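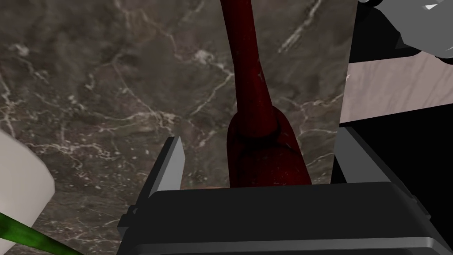
January, a little after six in the morning

Woke before the alarm again and lay there planning bread in the dark, so I gave up and came down to write. The starter is going in its jar by the radiator and it's doubled since I fed it at bedtime, and I'm stupidly pleased with it! Three weeks ago it smelled like nail polish and sulked at the bottom of the jar. Now it smells like apples and yogurt and has a dome on top like a little hat.

Yesterday was the best baking day I've had since I moved up here to Ulach, so I want to get it down before I forget the details. I always think I'll remember and then I'm standing in the kitchen a month later wondering how much water I used.

First the flour. I finally went out to the mill at Viro, after saying I'd go every weekend since October. It's 34 miles each way and the last stretch is gravel, and the old Saab does not love gravel, but it got there with only the usual rattle from under the glove box. The mill is one long low building with a creek behind it, frozen at the edges and running fast in the middle. They grind on cold mornings when they can. You walk in and the whole place smells like warm hay and toast. I could have stood there all day just breathing in.

I bought rye, a big sack of the bread wheat, and a small bag of something called Unatden, which is their name for a mix of spelt, barley and a bit of malted wheat. I'd never seen it anywhere. The woman at the counter told me it drinks more water than you'd expect and that it likes a long slow rise, and then she told me about her own loaf, which she bakes in a lidded pot with a handful of seeds thrown in the bottom so they toast into the crust. I wrote that on the back of my receipt. I have now lost the receipt, so I'm writing it here too: SEEDS IN THE BOTTOM OF THE POT.

The drive home was gorgeous. Low sun the whole way, every fence wire with frost on it, and two deer standing in the stubble past the bridge as if they'd been told to wait there. I had the sack of wheat belted into the passenger seat and sang to it (badly, the radio only gets one station past the ridge and it was playing polkas, so I sang polkas).

Now the actual dough, for my own use later.

Fed the starter at breakfast and used it at one in the afternoon when it was right at the top. 532 grams of flour in total, mostly the bread wheat with a couple of big scoops of Unatden. That isn't a number I chose. I was pouring from the sack and it got away from me, and I decided to work with what was in the bowl. 390 grams of water, a bit warmer than my hand. I mixed it with just those two and let it sit under a towel while I cleaned out the car. When I came back it had already turned soft and stretchy without my doing anything at all, and that part still feels like magic to me. Then the starter, then salt, squeezed through my fingers until the gritty feeling went away.

She was right about the water. It went from soup to something like a proper dough in the first hour, and by the third fold I could pick the whole thing up and it held together, wobbling. I love the folds. Wet hands, reach under, pull up until it almost tears, lay it over, turn the bowl. I did one every half hour and in between I read on the couch with the blanket, and it was honestly as good an afternoon as I've had all winter. Dark by half past four, lamps on, wind knocking at the porch screen, dough getting puffier every time I lifted the towel.

I shaped it at seven. I'm still not good at shaping! I get nervous and use too much flour and then it won't stick to itself. This time I used hardly any, and dragged it toward me across the counter with the edge of my hand, and I felt the skin go tight. First time ever. I did it once more than I needed to just to feel it again. Into the basket, towel over, into the cold back porch for the night, with a roasting pan on top in case of mice.

So that one's still out there and I haven't peeked. I did go to the porch door and put my hand on the glass. The thermometer says it's cold enough that I'm a bit worried it has done nothing whatsoever, but I'd rather it was slow than flat.

Meanwhile, because I couldn't stand to have all that new rye in the house and not touch it, I made flatbreads for supper. Rye, a spoonful of the starter I would have thrown away, salt, caraway, a little melted butter, rolled thin as I could get them and cooked in the dry iron pan until they blistered. 6 of them came out of one small bowl of dough. I ate three standing up, with the sharp cheese and pickled beets, and told myself the rest were for lunch. There is one left. It's in the bread box and I know exactly where it is.

Things I want to change next time with those: roll them thinner still, crack the caraway first, and don't answer the phone while one is in the pan.

Later, just past ten

It's baked!

I put the pot in to heat while I had coffee, the full forty-five minutes, even though I wanted to cheat. The dough had risen after all. Not hugely, but when I pressed it with a floury finger the dent came back slowly, and every book I own says that's what you want. Seeds in the bottom of the pot (sunflower and a few flax, all I had), dough in on top, one long slash down the middle with the razor. My slash went crooked at the end and I nearly went back to fix it, but I remembered that fixing it is how I ruined the one at Thanksgiving.

Lid off at the halfway point and I said "oh!" out loud to an empty kitchen. It had opened right up along the cut, one side lifted like the lip of a wave. I gave it longer than I usually dare, until it was properly brown, with nearly black bits along the ridge. I've been pulling my loaves out too pale for a year. I'm sure of it now.

It's on the rack and it's crackling. I'd read about bread crackling as it cools and never once heard mine do it. I turned off the radio and got down with my ear by it. It sounds like somebody walking on thin ice a long way off.

I'm supposed to wait two hours before cutting. I've washed the bowl, swept the flour off the floor, taken the ashes out, fed the starter again, and written this, and only thirty-five minutes have gone.

Noon, nearly

Cut it early. Of course I did. The middle is a touch gummy where I couldn't wait, but the rest - shiny and open, a gray-gold color from the barley, and the taste is sweet and nutty with only a little sourness right at the end. The toasted seeds stuck on just like she said. I had the heel with nothing but butter, then another slice with butter and honey, then one with butter again to make sure.

Notes for the next one: same flours, a splash more water, leave the basket on the porch until breakfast again. Buy pumpkin seeds. Try a little of the rye in it. Get the Saab looked at before the next trip to Viro, that rattle is louder than it was.

Half the loaf goes next door this afternoon before I eat it all. I'd better wrap it now.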